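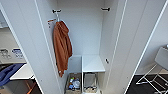 Slide 1. Start from the furniture

Title on screen: Planning the spend for a garment-handling cell. Speaker: Evangelia Koutsoukos. Slot is short, so skip the company history.

Opening point: most equipment plans begin with the arm and work outwards. Ours at Cekstead began with the wardrobe, and I would do it that way again. The wardrobe sets the reach, the approach angle and the wrist clearance. It has black hooks high on the side walls, a bench shelf low down and bins under the shelf. A hanger has to arrive at hook height with the garment clear of the shelf lip and of both open doors.

Say: measure the opening with the doors where people really leave them. The quote from Echeverri was drawn up for a wardrobe with its doors taken off. We had to ask for a second one.

Slide 2. What the line items are

Read these out, do not dwell on them.

Arm and controller. One purchase, one supplier, one warranty.
Gripper body. Priced apart from the arm by everyone we asked.
Finger sets. £390 a set, and these are consumables. Budget a set for every 500 hours of running.
Mounting, cables and cable guides.
Garments, hangers and hooks. Cheap, but put them on the sheet or they end up on somebody's expenses claim.
Staff time for set-up and for resets between runs.

Teófilo Bermúdez kept the sheet. His rule was that a line with no owner is struck out, and that did more for the total than any haggling. Coletix wanted the finger sets bundled into a yearly plan. We declined, as our hours are uneven and we would have paid for sets left in a drawer.

Slide 3. The work being paid for

The job is to take a shirt on a hanger from the seating area and put it on a hook in the wardrobe. The gripper takes the hanger by its hook, so the fingers need to close on thin curved stock and hold it with the weight of the shirt swinging below. That one fact settled the gripper choice. Wide flat fingers were cheaper and we ruled them out early on.

Pause on the next slide. Leave time for people at the back.

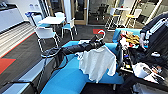

Would a second-hand arm have saved money?

The purchase price would have been lower, but the warranty line and the spares line would both have gone up, and we had no firm figure for either. Nilton Restrepo priced a used arm and could not get a supplier to commit to controller repairs beyond the first year. We bought new.

Slide 4. Lead times

Delivery on the gripper was quoted at 66 working days. The arm came sooner. If you order them together, the arm stands idle and its warranty is already running. Order the gripper first, then the arm - and ask in writing when the warranty clock starts. Clutetti counts from dispatch, which we found on page two of the terms after signing.

Mention that the purchase request went in on 24 August 2022 and that the budget year closes in October. Anything not invoiced by then had to be asked for again.

Slide 5. Space and cables

Cables are the line I got wrong. I allowed for the run from the controller to the base and left out the slack along the arm. Working inside a narrow compartment, the slack matters more than the length. A loop that is harmless over an open table can catch on a hook, a hanger or a sleeve once the arm is between two side walls.

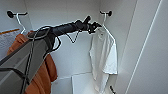
Guides and clips are a small cost next to the arm, though fitting them took Zoila Huamán the better part of a week, and that time was not on the sheet. Put the labour in with the parts. Also allow for a shorter cable set if the supplier offers one. Ours did, at no extra charge, but only at the point of order.

Slide 6. What I would change

Ask for the reach drawing before the price.
Get a sample finger set and try it on your own hangers.
Keep a spare gripper cable on site.
Book the room for resets as well as for runs.

Yaneth Arango has the blank costing sheet and will send it to anyone who leaves an address at the desk. The formulas on the second tab assume single shifts, so change those first.

Take questions. If asked about payback, say the figures are not ready and move on to the next hand.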